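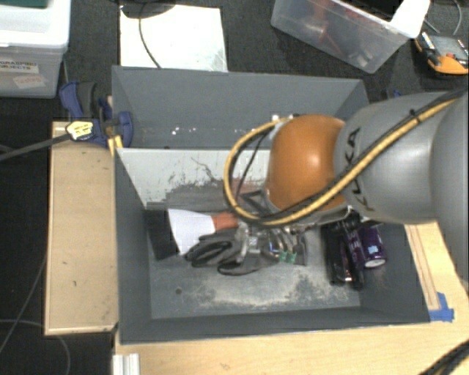 Wedomdale

Wedomdale ist ein Bergdorf am Oberlauf des Wihongi und vor allem für seine prachtvollen Trockenmauern bekannt. Auf 70 Kilometern Länge durchziehen sie die Hänge, ganz ohne Mörtel und stellenweise 3 Meter hoch! Die ältesten Abschnitte stehen seit 300 Jahren. In ihren Fugen wachsen Streifenfarn und Mauerpfeffer, und schon im Februar sonnen sich dort die ersten Eidechsen. Besonders schön ist der acht Kilometer lange Mauerweg hinunter nach Cavamport.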